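Handout 2: Table Linen and What Goes on It
Domestic Textiles, evening section. Notes by Joelle Hourani. Bring these back next time, preferably without soup on them.

## Where we got to

Last session we covered fiber content and why the label matters more than the salesperson. A few of you asked whether you could skip the label and go by feel. You may. Shaohua Du did that for a whole semester and now owns a very nice polyester.

Today is printed cloths: how to size them, how to lay them, and what to do about creases. The reading is chapter 16 of the course packet. It is short, and the author's feelings about doilies can be skipped.

## Sizing

Measure the table, then add the drop twice, once for each side. People add it once. Then they come to me with a cloth that covers one side handsomely and leaves the other to fend for itself.

- Everyday drop: 6 to 8 inches
- Dinner drop: 10 to 12 inches
- Floor length: only if you are hiding something under there

A 51-inch square is the old card-table size and still turns up at sales. With an everyday drop it suits a table of up to 39 inches. The Jandesmont cloths in the sample drawer are all this size, so stop trying to stretch them over the cutting table.

## Prints

**Scattered prints** (fruit, sprigs, small bouquets) forgive nearly everything. A crooked stripe can be spotted from the hallway, while a crooked cherry just looks like a cherry. They also hide small stains, provided you spill in the right color.

**One-way prints** have a top and a bottom. Somebody at your table will get the upside-down teapots. Choose who.

**Background color.** Cream is kinder than white. It makes fruit look warmer, and it doesn't announce every wash it has been through.

For the setting exercise we lay a few small real fruits on a printed one. A glossy amber-orange fruit holds its own on a cream ground with pinkish-red cherries; matte tan ones sit back quietly and let the pattern do the talking. Look at the raised crease too, running right across the middle of the cloth with its yellowish shadow. We come back to that under pressing. 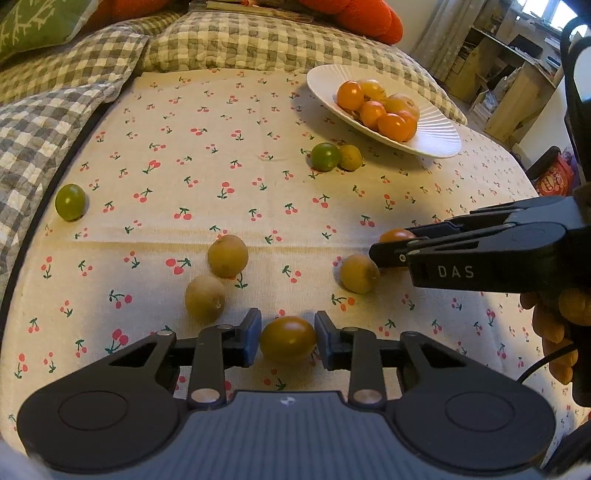
**Does a fold line have to be ironed out before the cloth goes on the table?**
For a casual meal, leave it. For a formal one, press the cloth on the wrong side while it is slightly damp, and roll it onto a tube afterward so the line doesn't come back.

## Pressing

Cotton takes a hot iron and linen a hotter one. Blends want the iron turned down, and they will tell you so by going shiny. Test a corner first. Work from the middle outward and keep the cloth off the floor as you go, which takes either a second chair or a patient friend.

Spray starch is optional. The Hakim method in your packet calls for two coats with a full dry between them. I have tried it. The cloth stood up by itself.

## For next time

1. Measure one table at home and work out both drops. Show the arithmetic.
2. Bring a printed cloth you dislike and be ready to say why. "My aunt gave it to me" is a reason but won't get full marks.
3. Read the Skunham pages on hems, up to mitered corners.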